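The table top, at last

Gallery: the back room at Clendon
Posted in December by Agnes Tennant

Right, the back room gallery is finally open, and it starts with the table because the table is what everybody has been asking me about. I'll be adding to this page as I go (the shelves need doing, and I still haven't decided about the curtains) so do look in again if you like seeing other people's houses get slowly less terrible.

If you missed the earlier posts, we took the room on with everything in it. That meant a dresser with no drawers, a great heap of carpet offcuts and a table called the Stundis, which had the most awful orange varnish you ever saw. It had rings on it and somebody had ironed on it at some point. I wanted it gone. Ruairi Swanson next door talked me out of it over a cup of tea, crawled underneath with a torch and came out very excited about the joints. So it stayed, and I got my sanding mask out.

The sanding took 6 evenings. I started with 100 grit on the block and thought I'd be done by supper, ha! The varnish clogged the paper every few strokes and I ended up with orange dust in my hair, in the butter and down the back of the radiator. If you're doing one of these yourself, shut the kitchen door first and put an old sheet over anything you're fond of. Then wipe down with a damp cloth, leave it overnight and wipe it again, even if you think it looks clean.

The colour caused more arguments than anything. I'd bought a tester of a paint called Briltholm, a pale grey that goes a bit blue when the sky's dull and almost cream once the lamp's on, and I loved it straight away. My sister Lindsay said it looked like a hospital. I put two patches on a bit of board and carried it round the house for a week, holding it up against the walls like a mad person, and she did come round in the end (well, she stopped mentioning it).

I went for matte. I know, I know, everyone says matte marks, and I'm sure I'll be writing a very cross post about tea stains by spring. But shiny tops drive me up the wall in that room, with the window right behind where I sit, and after years of squinting at glare I just wanted something soft to look at. Two coats with a small foam roller, thin ones, and a light rub in between with the finest paper I had in the tin. I did the edges with a brush and went over them with the roller before they could dry into a ridge.

Everything happens on it now. Jigsaws, mostly! There's a 2,000 piece one of a harbour that has been waiting in its box since last winter, and I've wanted a surface plain enough to see the pieces against. The sewing machine will want a turn as well, and all the parcels.

Legs next. They're staying wood, before anyone writes in. 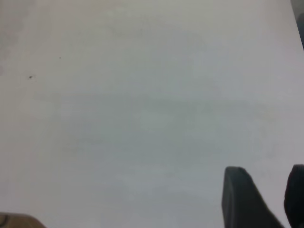

I've got the stripper ready and a new pack of wire wool, so it's only a matter of finding a dry weekend and dragging the whole thing out to the yard. Ruairi has promised to take the other end.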